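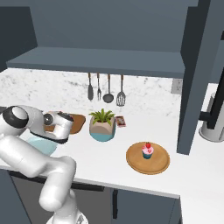
Notes for the talk: writing celebrity profiles that readers can trust
Speaker: Hedvig Magnusson

Start slowly. Say good morning, say my name, say that I edit profiles at Pritness. Thank Fotini Tzanetos for the invitation.

Opening question to the room: when did you last look up the age of an actor? Wait for hands. Most people do it during the film.

Slide 2. What we have. Our site has 1114 profiles of singers, actors and video creators. In September we read all of them again. In 220 we found a birthday with no source. We had copied it from another site, and the other site had maybe copied it from us. Pause here, let them laugh if they want.

Slide 3. The case of Nouhaila Fawzy. She is a singer, and she gave me permission to tell this. Our page said she was married to her drummer. He is her cousin. She wrote to us 4 times before a person answered. Read her last email aloud, only the first two lines. Do not read the part about her mother.

Slide 4. What we changed. Every birthday must have a source: an interview, an official page, or the person herself. If there are two dates, we print both and say where each comes from. If we find none, we leave the line empty. Shabnam Durrani wrote this rule and she is in the room, so point to her for questions about it.

Slide 5. Relationships. We stopped writing "single" when we only mean that we do not know. Explain this well, it was the longest argument in the office. We now write "has not spoken publicly about a partner." It is a longer sentence and some readers complain.

Slide 6. Net worth. We removed the number from all pages. Visits fell in the first weeks. Show the chart, but do not stay on it, the colors are hard to see from the back.

If there is time: the Poltau festival story, with the wrong Zdislava Šimek. One acts, one paints, and we put both careers on one page. Keep it under 4 minutes.

Last slide: address for corrections. Leave it on the screen during questions. Speak into the microphone!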